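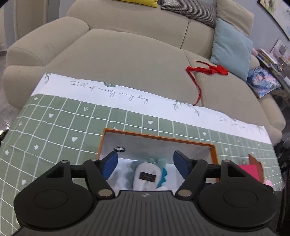 May, notebook, box task, second setup. Start 9:40.

Task as written on the Tjoa sheet: two grippers, one open box on a table, small soft items, take out one at a time and set down to the side. Both hands start open over the box. No talking during a take, no resetting the cloth between takes.

Today's target was 200 takes at this table. The running total for the task before we started was 360. We logged 208, so the total is 568. I am keeping the eight extras in for now and will let the checker decide.

Settings unchanged from last time, except the trigger spring on the right unit, which I backed off by a quarter turn. Dymphna had complained that it closed too fast on thin things and pushed them down before it had hold of them. With the spring backed off she could stop partway, and the width trace shows a slope where it used to show a step. Left unit not touched. If the two traces look different in this batch, that is the cause.

Order of work: Dymphna right hand, Declan left hand for the first block, then swap. I ran the log and placed the items. Short break at 11:15, finished before 2.

Notes on the takes.

Approach height. We had been coming in low and flat over the near wall. The fingertips clear it but the underside of the body does not always, and twice last week the box moved. Changed to a steeper approach: come in above the rim, stop, then go down. It adds a little time to each take. I would sooner have the extra second than a box that slides in the data. The stop is useful in its own right, as it gives a clean point to cut on.

Opening width. Start fully open every time. Declan tends to pre-close on the way down when he can already see which item he wants. It looks efficient and it is a nuisance, as the policy then learns a width that belongs to one item and uses it on all of them. Reminded him after the first block. The second block is better. Takes where he pre-closed are flagged P in the log.

Flat against soft. Plush items are easy from nearly any side. The pads press in and hold. Flat ones against the bottom of the box are slow. What worked best was one fingertip down beside the item, drag it toward the wall until it tips up, then close. Tried going straight down and closing as well, and the pads mostly ride over the top. Write the drag into the sheet as the preferred method, with the direction left to the operator.

Overlap. When one thing lies partly on another, take the upper one first, always. We did not have this rule before and the older takes are mixed. I do not think the old ones can be repaired by relabeling. Options are to drop them or to tag them as a separate style. Asked Noreen, no answer yet.

Hair clips. Treat as soft items, but grip across the narrow part. Gripping at the wide end leaves the weight hanging off one side and it turns in the pads on the way up. Both operators found this on their own within a few takes, and the early turned ones are still valid demonstrations as long as the clip ends up outside the box. Side facing up does not matter for the label. I varied it when placing.

Two hands. The sheet says the idle hand waits over its own half. In practice it drifts toward the middle as the operator gets tired, and then the working hand has to go around it. Near contacts got more frequent after the break. No hard knocks. I started calling "home" between takes, which fixed the drift and breaks the no talking rule only outside the recorded part.

Cable. Keep the slack on the table and off the forearm. Dymphna had it looped over her wrist for the first few takes and there is a slow pull to one side in the pose trace. Dropped 3 takes for that.

Tracking. Lost pose once, left unit, on a fast move away from the table. Recovered by itself after holding still. The take is marked bad. The grid on this cloth gives the tracker plenty to hold on to. The plain table at Mendville was much worse for this and we should not go back to it without putting something patterned down.
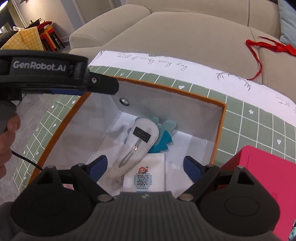
Xóchitl Maldonado read the log over the link from Duvonton at lunch and objected to the overlap rule. Her view is that always taking the upper item first makes the data tidy and the policy stupid — it will never see a lower item pulled free, and in a full box that is sometimes the only one in reach. She wants one take in ten done the other way, on purpose, with a tag.

I do not agree with one in ten, but she has a point about reach. Replied that we could do it as a separate block with its own sheet, so that it can be left out of training if it hurts. She accepted the separate block and asked for the tag to be set before the take starts and not after, so that the operator's intent is recorded and we are not guessing from the outcome. Fine. Added a field.

She also asked about replay. We have not replayed any of this batch on the arm. The last replay, from the Bodenach set, was all single items with no overlap, so it says nothing on the question.

Quick check of the files at 3:30. All takes open. Clock offset between left and right is steady over the whole session, no jump at the break. Width traces look as expected apart from the right unit spring noted above. Did not check the pose traces one by one.

To do:
Put the drag method and the steep approach into the sheet.
Write the sheet for lower item first. Draft goes to Xóchitl before anyone records.
Back the left spring off to match, then redo the width calibration on both.
Get a decision from Noreen on the old overlap takes.
Pads on the right unit: wipe, check for wear at the tips, swap if shiny.
Replay a handful from this batch, clips first.

Deirdre McGrath has the units from tomorrow morning. Chargers are in the gray case, log is on the shared drive under box task.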